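Does Anyone Need a Tray? A Kitchen Table Project
Final report, Household Design and Habits (second-year seminar)

Where the question came from

Our seminar was asked to pick one claim that people make about their homes and look at it hard. The claim I picked came from a leaflet put out by Lirden, a small shop near campus that sells kitchen goods. The leaflet says that a table with a tray on it "organizes itself." I have lived with trays all my life and have never seen a table organize itself, so I was doubtful from the start. I should admit that up front.

The project ran for two weeks in the shared kitchen at Tirilwood, the student house where I live. It has 17 residents and one large table. The house kitchen fund paid for the few things we didn't already own. I kept a notebook and wrote down what ended up on the table, where it sat, and whether anyone complained.

What I did

During the first week the table was left the way it always is. People put food and dishes wherever there was room. During the second week there was a metal tray on the table, and a card by the door asked people to keep open food on it. I didn't remind anyone and I didn't move things myself, except to wipe the table at night.

I used a tablecloth with a printed grid both weeks. My adviser thought this was fussy. I wanted it because a grid makes it much easier to write down where a thing is: "can, two squares behind the plate" is a better note than "can, sort of near the back." It did have a side effect I hadn't planned for, and I come back to that below.

What the tray week looked like

The leaflet shows a tray with everything lined up on it, handles all facing one way. My notes from the tray week don't sound much like that. The tray became the place for one thing at a time, usually whatever had been poured out most recently, and the rest of the table went on as before. Fruit was put straight down on the cloth. Spoons were left lying next to plates or partly under them. Cans stayed where they had been opened.

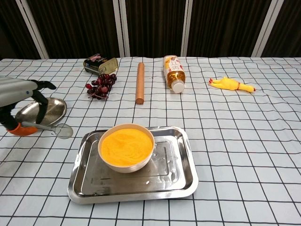 TIRILWOOD KITCHEN, November

The bowl with the orange-yellow, grainy stuff is on the left part of the steel tray, and the right half of the tray has nothing on it. The grapes, the partly opened can and the spoon are all on the tablecloth. There was room for at least one of them on the tray. I found this over and over in the notebook: the tray was hardly ever full, even when the table was crowded.

A supporter of the tray could answer that the bowl was the one thing likely to spill, and that the bowl was in the right place. That is fair. The bowl is filled almost to the top, and anything that falls off the near side would land on metal and could be tipped back or wiped up. Grapes don't spill in the same way. But this is a smaller claim than the one in the leaflet. A tray that catches crumbs from a single bowl is useful, and it still leaves the table as messy as it was.

The can is a harder case. An open can lying on its side on a cloth is just the sort of thing the card by the door was about, and the card made no difference to it. Asked about it later, two people in the house told me they hadn't read the card. One said she had read it and thought "open food" meant food in bowls. I think the wording was my mistake.

The trouble with the grid

Midway through the second week I noticed that people were setting things down inside the squares. It wasn't everybody and it wasn't all the time, but plates in particular seemed to end up near the middle of a square more often than I would expect. If that is true, then the cloth was doing some of the organizing in both weeks, and my comparison is weaker than I wanted. I can't separate the two effects with what I have. A plain cloth in a third week would have helped, but the kitchen was booked for repainting.

Cost

I priced the same kind of setup from two sellers. Lirden sells its tray with a matching cloth and plate as a set. Lumbao, which is online only, sells the pieces one by one. Buying the Lirden set for every kitchen in our housing group would come to 1,595 dollars. I don't think my notes support spending that. Trays bought singly, and only for the kitchens that ask for one, would make more sense.

What I would say if asked

The tray did one job well. Cleanup at night was quicker on the side of the table where it stood - I could lift the tray to the sink and be done with that part. I have no timings for this, only my own impression, and I was the one holding the cloth.

I did not find that the tray changed where people put the other things. I also don't think a single table in a single house tells us much. The residents knew I was taking notes, which may have made them neater in both weeks, although the notebook gives little sign of it.

If someone repeats this, I would suggest a plain tablecloth, a card that says "put cans and fruit here too," and a second person taking notes without seeing mine. The notebook and the price list are in the seminar folder under Tirilwood.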